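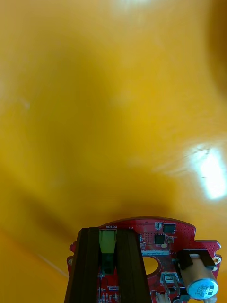 Lists > cell-practice > Archive > Wrist and end effector rules

2019-01-12, Kgomotso Msimang

Godfrey, all,

Quick one, am between two meetings. Answers under your bits.

> On the draft from the Jedcombe meeting: section 4 says any exposed
> board on a wrist needs a cover before the arm can share a bench
> with people. Do we mean any board, or only mains? Our finger
> motor boards at Inasthorpe run low voltage and we need to get at the
> connectors. I'd hate to unscrew a lid every time.
> Godfrey Biwott

Any board. Low voltage doesn't help you when a sleeve catches a capacitor. Clear lid is fine, clip-on is fine, doesnt have to be screws. I'd add one line: motor connector must be labeled on the board AND readable with the lid on. Upside down is OK by me, missing is not.

> Second, close approach. Trorkusow people want the wrist camera
> to count as the check that the fingers are clear. I'm not sure.

No. Seen enough wrist views now. Get right up against something shiny and you have a wall of one color plus a big white glare spot, no edge anywhere. You can't judge distance off that, and neither can the software. Camera can be a help, never the only check. Proposed wording:

"Where the wrist view shows no edge of the object, the arm moves at crawl speed or stops."

Crawl = 32 mm/s in the Nijs cell and it has been OK there. Somebody will ask for 100. I'd say no to that too, at least until April.

> Third, who signs the log?

Whoever ran the arm. Same day. Not the lead on Friday for the whole week, which is what we do now, and I include myself. We had 159 entries in the last batch and I could not tell you who stood at the bench for half of them.

Still open:
- glossy parts, do we ask for a matte test piece at setup? Leaning yes
- strain relief on the motor plug. Draft says "adequate", means nothing, need a pull figure
- section 6 still has the old numbering, will fix tonigth

Please reply on list and not just to me, I lose things.

Kgomotso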